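Bin picking at Paveck is the sorting of mixed small goods by robot arm at the Paveck returns depot in Clullport. It began in February with 2 arms.

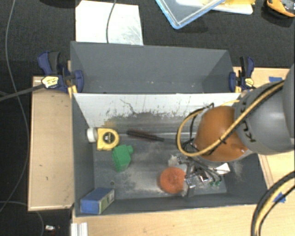
Effects on staff

The arm works over a grey bin where goods lie mixed, among them a yellow tape measure and a blue box. Before, 19 sorters did this labour by hand. Most of them now check labels and refill bins. Petro Pavliuk, a sorter, has said that his back hurts less but the day feels longer.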